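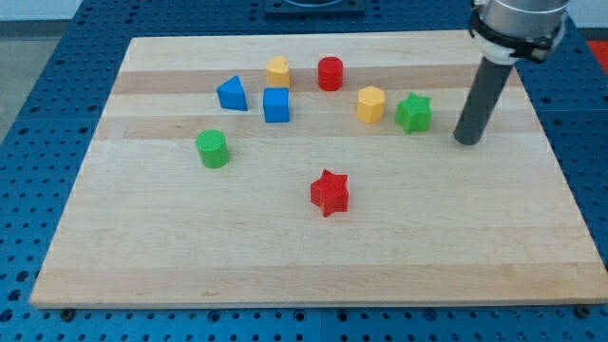 Posted by the Huvham Waters desk | Last updated 2/16/23 | Filed under: Permits, Rules, Stillwater

Huvham Fishery: frequently asked questions

These answers cover the trout lake and the river beat at Huvham. They apply to day tickets and season permits unless an answer says otherwise. Where this page and the wording on your ticket differ, the ticket applies.

TICKETS AND PERMITS

Do I need a rod licence as well as a Huvham ticket?
Yes. A fishery ticket gives permission to fish the water. It does not replace the licence required by law. Carry both while fishing. A copy saved on a phone is accepted if it can be read without a signal; reception in the valley is poor.

What types of ticket are sold?
Day, evening and season. A day ticket runs from first light to one hour after sunset. An evening ticket starts at 5 pm and ends at the same time as a day ticket. Season permits cover both the lake and the river. Day and evening tickets cover one or the other, and must be marked accordingly before you start.

How many rods are allowed on the lake at once?
17. This includes season permit holders. Boats count by the number of anglers aboard. When the limit is reached, the online calendar shows the date as full and the hut stops selling tickets. Season permit holders should therefore book a place before travelling.

Can I move from the lake to the river part way through the day?
Only on a season permit. Sign out of the lake book, enter your catch, and sign in again at the river box. Disinfect nets and waders between the two. The dip tank is beside the hut and the instructions are on the lid.

Are refunds given for bad weather?
Not for rain, wind or coloured water. If we close the water ourselves, the ticket is moved to another date or refunded in full. Closures are decided on the morning and posted on the booking page.

METHODS AND TACKLE

Is the water fly only?
Yes, both lake and river, all year. Spinning, bait and groundbait are not allowed. Scented flies and scent sprays count as bait.

What are the rules on hooks?
Barbless, or with the barb fully flattened. To check, push the point through a piece of cotton cloth and draw it back. If it catches, the barb is not flat enough. Trebles and doubles are not allowed. The largest hook permitted is a size 8 longshank on the lake and a size 10 on the river.

How many flies may be fished on one leader?
Three on the lake, two on the river. Leave at least 4 feet between droppers on the lake. Closer spacing leads to tangles around the fish's head and longer handling times.

What breaking strain is suitable?
The minimum on the lake is 5 lb at the point. There is no set minimum on the river, but very fine tippet extends the fight and is discouraged in warm water. Fluorocarbon and nylon are both allowed. Take offcuts home.

Are strike indicators allowed?
On the lake, yes. They must be no larger than 15 mm across. On the river, a dry fly or a short length of greased yarn may be used as an indicator. Plastic bobbers may not.

Which fly line should I bring?
For the lake, a floating line and a slow intermediate cover most conditions. The dam end drops quickly to the old stream bed and a faster sinking line is useful there in April, when fish hold deep in the mornings. The Roltero arm is shallow and weedy; a sinking line will foul. For the river, a floating line in a 3 or 4 weight is enough – the banks are overgrown and long casts are seldom possible.

Can I use a float tube?
Not at present. The outflow grille is not guarded and tubes drift towards it in an east wind. Bank and boat only.

CATCH LIMITS

How many fish can I keep?
A day ticket on the lake allows four trout. An evening ticket allows two. Once the limit is taken, you may continue on catch and release. All river fish are returned.

Does a fish hooked deep count towards the limit?
If it is bleeding from the gills, kill it promptly and count it. If the hook is deep but the fish is otherwise sound, cut the leader close and release it.

How should fish be released?
Use a soft mesh net and keep the fish in the water. Wet your hands first. Unhook with forceps. Hold the fish upright, facing the flow on the river, until it swims off without help. Do not lay fish on the bank, on gravel or on the boat floor. If you want to weigh one, do it in the net and subtract the net afterwards.

Is there a water temperature limit?
Yes. Catch and release stops when the lake reading at the jetty reaches 19 degrees. Anglers fishing for the table may carry on to their limit and must then stop. The river closes completely at the same reading, taken at the footbridge.

How often is the lake stocked?
Fortnightly from the opening of the season, less often in high summer. We do not publish the dates. The catch returns for last season show 1,235 trout landed, kept and released together. Returns are only as good as the entries, so please fill in a line even when you catch nothing.

BOATS

What boats are available?
Rowing boats taking two anglers each. They may be fished single-handed except in winds above the mark on the jetty board. Electric outboards are allowed if you bring your own battery. Petrol engines are not.

Do I have to wear a lifejacket?
Yes, at all times afloat. Spare jackets are kept in the hut. Check that the gas cylinder is screwed in tight and the indicator shows green before leaving the jetty.

Can I anchor?
Anywhere except inside the white buoys at the dam. Use the anchor supplied or a drogue. Do not tie up to the buoys.

ACCESS AND FACILITIES

Where do I park?
At the hut for the lake. For the upper river, use the lay-by at Rissanen Bridge and walk down the left bank. The field gate opposite the lay-by is in daily use and must be kept clear.

Which stretch of river is included?
Both banks from Rissanen Bridge down to the Trivano weir. The weir pool itself is not ours. The boundary is the post with the yellow band – fish standing above it, and cast no further down than the post.

Is wading permitted?
On the river, yes, apart from the gravel bars marked with canes. These are spawning areas and the canes stay in until the end of April. Studded soles are allowed. Felt soles are not, as they dry slowly and can carry disease between waters. No wading on the lake.

Are dogs allowed?
On a lead, on the bank only.

Is there a shop or café?
No. The hut has drinking water, a toilet, a bench with a fly vice and a sink for cleaning fish. Put guts in the lidded bin and not in the lake. Bring your own food.

How do I hand in a catch return?
Write it in the book at the hut or drop a slip in the river box before you leave. Season permit holders who miss two returns are sent a reminder. A third missed return suspends the permit until the entries are brought up to date.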